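# Kustis Room Words

Last updated: October

14 shares · 3 comments

Kustis is a word list of household terms, collected from old letters, sale bills and store catalogs. It covers the names people have used for rooms, furniture and small things kept around the house. The oldest source is a furniture catalog from 1884. The newest entries come from present-day rental listings.

The list is kept by the Zilach word project. It is meant for people who work on dictionaries, local history or spelling tools. You do not need any special software to read it.

## What is in the files

The main file is a plain table, one term per line. There are 800 terms in this release. Each line has these columns:

- term: the word as spelled in the source
- modern: the closest word in common use now, if there is one
- room: one of 13 room labels
- source: a short code, explained in sources.txt
- note: free text, often blank

Spelling is kept as found. "Chiffonier" shows up with one f and with two, and both are listed. Capital letters were dropped except in place names.

The room labels were set by hand. "Parlor," "sitting room," "front room" and "living room" are separate labels, even though many sources mix them. If a source used two names for the same room, the term appears twice.

## Present-day living room terms

Words for the living room changed more than any other group. "Console" used to mean a bracket or a narrow wall table. In recent listings it nearly always means the low unit under a television. "Soundbar" has no older match, so its modern column repeats the term.
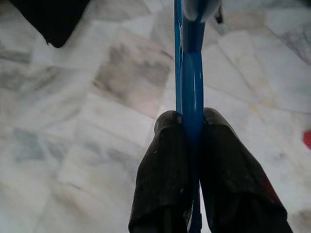
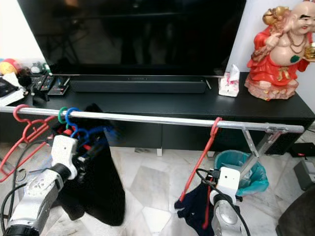
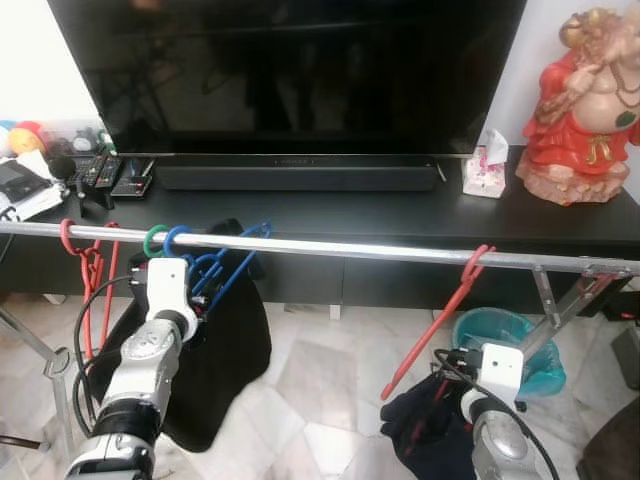 *Living room group. Second and third pictures: television, soundbar and low black cabinet, entered under "console."*

"Figurine" is listed next to "mantel piece," "shelf piece" and "ornament." We did not merge them.

## Sources

The Grallelero letters make up the largest part. They were typed up from scans, and the handwriting is hard to read in places. Doubtful readings have a question mark in the note column. The Nwachukwu sale bills are printed and much cleaner.

## Known problems

- Kitchen terms are thin. Only 40 made it into this release.
- "Press" (a cupboard) and "press" (for linens) share one line and should be split.
- Some source codes end in a stray space. Trim them before matching.
- Dates are for the source, and a word may be much older than its first date here.

## Changes

The outbuilding terms moved to their own file. The "modern" column may now be blank. Before, it held a dash, and that broke sorting in some spreadsheet programs.

## Use

Free to copy and reuse with credit to Kustis. Send corrections with the source code and the line as it should read. Please don't send scans by mail.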